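Sorting at the Bench: Bottle Recovery in the Mondton Staff Kitchen

Published 15/04/2026

The Zornent building in Mondton introduced bench-level bottle sorting last October. The facilities coordinator, interviewed for this bulletin, described the arrangement as modest. "We had 35 people using one kitchen and two bins under the sink," she said. "Most plastic went out with the general rubbish."

Under the present practice, drink bottles are left on the counter and cleared at the end of each day. The coordinator said that large bottles had been the main difficulty. "A big one fills a small bin by itself. We ask staff to empty it, put the cap back on and leave it standing. Small ones can lie on their side."

A lined bin is kept in the corner of the bench for wrappers, tissues and tea bags. Coloured liners were chosen so that cleaning staff could recognise general waste at once.

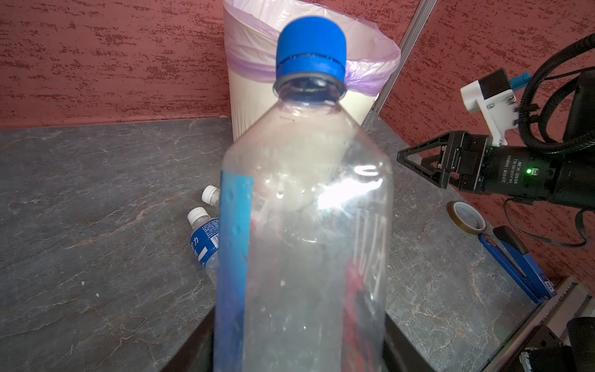

Collection and Next Steps

Bottles are taken to the Urrego depot every second week. Asked whether the practice would be extended to the Rirkum office, the coordinator was cautious. "Their kitchen is smaller and they have 30 staff. We would want to look at the bench space first."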